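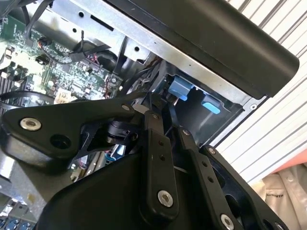

Station check before recording: open desktop case
Site: Brustcombe, bay 2
Task set: Primon, PC interior
Checked by: Femke Leemans
When: Monday, before first run

1. Power cord removed from the case and put away from the station.
OK.

2. Emergency stop reachable from the operator's seat, tested with the arm moving.
OK. Tested twice. The button sticks a little on release. Still works, reported to Zonotora.

3. Gripper linkage bolts tight, no play in the side plates.
Fixed. One bolt took a quarter turn. Paint mark renewed.

4. Wrist camera lens clean, both fingertips in view when closed.
OK.

5. Cables inside the case tied back or clear of the linkage.
Comment: black cables run across the motherboard close to where the gripper goes in. Operators should come in slowly over the board and stop if a cable catches. Do not pull free under power -- open, back out, start the example again.

6. Sheet-metal edges checked for burrs.
OK on the drive bay. Gloves on for any hand work inside the case anyway.

7. Blue tabs in the drive bay undamaged.
OK. Replace the case if one cracks. A broken tab changes the task and the examples no longer match.

8. Grip force limit set to the low profile.
Not OK at first check. Left on the high profile from the Van der Linden job. Reset and saved.

9. Loose clothing and bags kept out of arm reach.
OK at time of check. Look again after each break.

10. Disk space and file naming.
OK. Room for the 200 examples planned. Failed tries are kept and tagged "fail", not deleted.

Open items: 2
-- Emergency stop button, release action (Zonotora)
-- Add the force profile to the shutdown list (Leemans)

Station may be used. Repeat items 2, 3 and 5 at each change of operator.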